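I moved my desk to the window side of the room in October and it took me until last week to deal with the blinds. The old curtains came with the apartment and let in either everything or nothing. By 3 in the afternoon I couldn't read my screen.

Aino Niskanen, who lives downstairs, has roller blinds in her kitchen and told me to get the thin kind that still lets daylight through. I ordered mine from Tretik. They were $40 each and came on a Wednesday. The brackets took 15 minutes to put up once I found the right drill bit, and most of an evening before that.

So far I like them. The room stays bright with the blinds down and the glare is gone. I leave a gap on the side with the trees, and that is enough for me to see what the weather is doing.

The dark fabric is still up there and I haven't decided what to do with it. The navy is good cloth and I may hem it for the bedroom. The black can go. 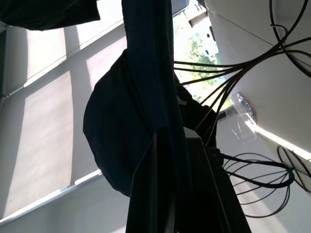 Blinds down in daylight, with the navy and black fabric still hanging.

Next job is the sill, which needs a coat of paint before winter.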